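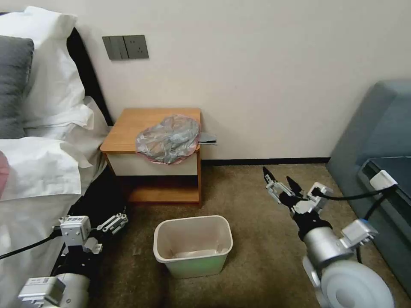
Where did the Tarkero accommodation program get to this quarter?

Most of the linen contract has moved across to Somogyi, waste pickups have gone to a new timetable, and the laundry upgrade is behind.

Linen and laundry

Somogyi took over the sheets and towels in October. The first two deliveries were short on pillowcases and we borrowed from Urkia to get through the weekend. Deliveries have been complete from then on. The cost per load is a little lower than budgeted, but we are paying a fuel charge that was not in the quote. I have asked for it to be removed and am waiting on a written reply.

The second dryer has not been installed. The electrician found that the switchboard in the laundry needs replacing first. A quote for that work is attached as Schedule B. We would like to cover it from the unspent travel line, and need your approval to do so.

Stays

We recorded 796 bed nights, against some 750 in the previous quarter. Most guests were families of patients at the regional hospital, and the rest were trainees on placement. The average stay for families was 6 nights. We turned away 53 requests, nearly all of them during the school holidays. Urkia took a few of these when it had vacancies, but it fills up at the same time we do.

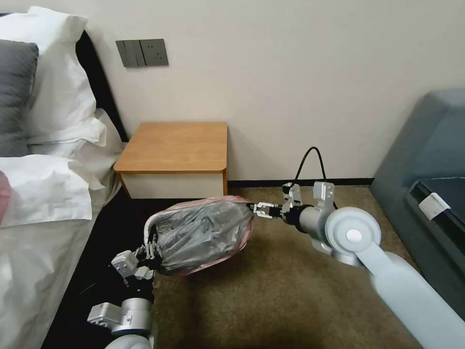

Bedroom, brown carpet, with a bundled bag held up off the floor.

Waste and recycling

The council changed its collection day to Monday, so bins now go out on Sunday evening. Soft plastics are no longer taken at the kerb. We are storing them in the shed and dropping them at the Miltness depot every second week. General waste is down slightly. Food scraps are still getting into the recycling, mainly from the shared kitchen, and new signs are on order.

Staffing

Tibor Szénási started as site coordinator and has taken over the roster and guest bookings. One cleaning position is vacant. We advertised it twice and had 5 applicants, none of whom could work weekends. The job will be split into two part-time roles and advertised again.

Budget

Spending is under for the quarter because of the dryer and the vacancy. Utilities are over, mostly hot water. The full statement is in Schedule A.

Next quarter

Switchboard work, subject to your approval, then the dryer. Carpet cleaning in the upstairs rooms. A meeting with the hospital about holiday bookings, so that urgent family stays can be held back from general booking.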